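Search the archive Search Go

The Long Way Down to Kincaid

There is a kind of walker who likes to get up early and be off the hill by lunch, and I have tried for most of my adult life to be one of them. I own the headlamp. I own the little stove. And yet every August I find myself starting out on the old mail path from Dorkovero well after ten in the morning, with a second breakfast in me and the sun already on the back of my neck, and I can't say I have ever been sorry for it.

The path was cut for mules, which is why it wanders so. It leaves the village behind the bakery, goes up through the chestnuts in long lazy bends, and comes out on the bare shoulder they call Rindutau, at 2074 meters, where there is a stone hut and a trough and (in a good year) enough wild thyme to make the whole hillside smell like somebody's Sunday roast. Then it drops down the far side to Kincaid, 19 miles from where you began, by which time your knees will have plenty to say. 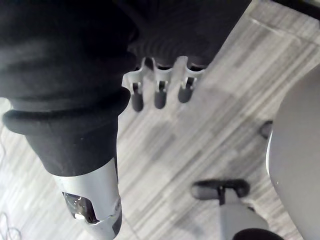
Mail went over this way twice a week until the valley road opened, and the carriers were paid by the bag, so they took their time and talked to everyone. You can still see where they stopped. Every mile or so there is a flat stone set at just the right height for leaning a load against without taking it off your shoulders, and if you are carrying a heavy pack you'll bless whoever put it there. I like to sit on them, though I've been told by more than one farmer that this is not what they're for.

The inn at Kincaid keeps the old ledgers in a cupboard by the stairs, and will let you look through them after supper if your hands are clean. One winter's book lists 2899 letters, 165 parcels, a clock, and a pair of geese that seem to have gone over the top and then, a month later, come back again. I spent a whole evening on those geese. Had they been refused? Were they homesick? The ledger gives the weight of the crate and the price of the trip and not a word more, and I went up to bed still wondering about it.

People do disagree about which direction is best. I have always gone east to west, mostly out of habit and partly for the bakery, and when I said as much over the soup one night I got an earful from the other end of the table.
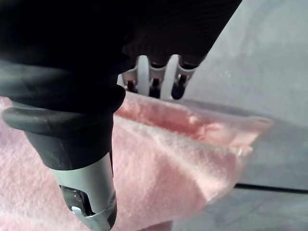

You're doing it backward, a woman told me, and she had gone over from the Kincaid side eleven summers running to prove it. Start there and the steep part comes while your legs are fresh, she said, and you get the chestnuts at the end of the day, when you want the shade, and the bakery puts out its second batch at four.

I hadn't known there was a second batch. I wrote it down on the back of my map, next to the bus times, and she leaned over to make sure I'd spelled the name of the plum one correctly. Next August, then, I'll go the other way, and I've promised to be at the door by four.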